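Community forest boundary at Odton: comments on the draft

Philomena Nutsugah
The draft management plan places 523 hectares of the Odton forest under community care. I ask members to read section two before the November meeting, as it alters the fishing rules on the lower river. 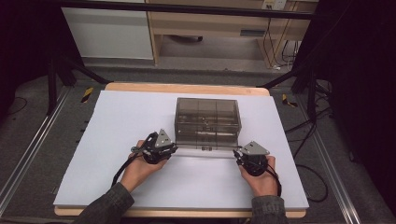 The upper streams remain closed during spawning, and the closure now includes the Broda tributary.

K_Opoku
I cannot support the closure at Broda. There are 50 households there with no other landing place, and the draft offers them nothing in return.

Comfort Eshun
With respect to Mr Opoku, those households were consulted. Their elders asked for the closure themselves - the minutes are attached to the draft.

K_Opoku
The minutes record two elders. I do not regard that as consent.

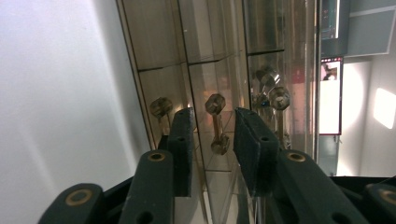 Does the closure apply to hand lines as well as nets?
Hand lines are permitted from the bank throughout the year. Nets and traps are not permitted during spawning.

S. Yoshida
That wording should appear in section two, where at present only "fishing gear" is mentioned.

Philomena Nutsugah
Agreed. I shall amend it and ask the Broda elders to meet Mr Opoku. The boundary map is unchanged.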